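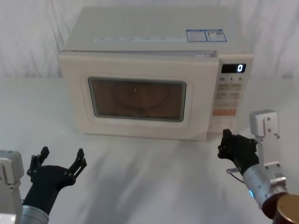
Please stop tuning the planner first

I've been writing manipulation software long enough to have bad habits, and my worst one is this: when a task fails, I open the planner config. Every time! The microwave job cured me, mostly.

Shazia Mughal and I had 18 failed runs in a row on opening the door. I was sure the planner was at fault, so I spent two days fiddling with cost weights (lovely plots, zero progress). Then Areeba Farooqui replayed the logs in Brereo, our little viewer, and asked why the target pose jumped whenever the door estimate updated. The planner had been doing exactly what it was told. We were just telling it something different every 100 milliseconds.

A cream oven on a white table in front of a white cloth is a rough deal for a depth camera, I'll grant you. But our perception code knew it was guessing. It had a confidence number right there, and somewhere between it and the controller we threw that number away.

So my opinion, for what it's worth - the message between perception and planning deserves more of your time than either end. Carry the uncertainty through. Stamp everything. Let the planner say "I don't believe you" and wait.

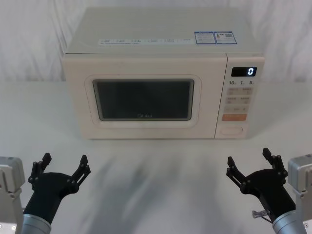

Irfan Orakzai disagrees with me on this, loudly. He thinks a good enough controller should soak up bad estimates, and he has a compliance mode that's really nice to watch. Fine, but a soft controller chasing a wrong door pose is still chasing a wrong door pose, and now the logs are harder to read too.

We ended up deleting more than 2638 lines of retry logic. I'm still finding bits of it in August's branch, and I'm enjoying every deletion.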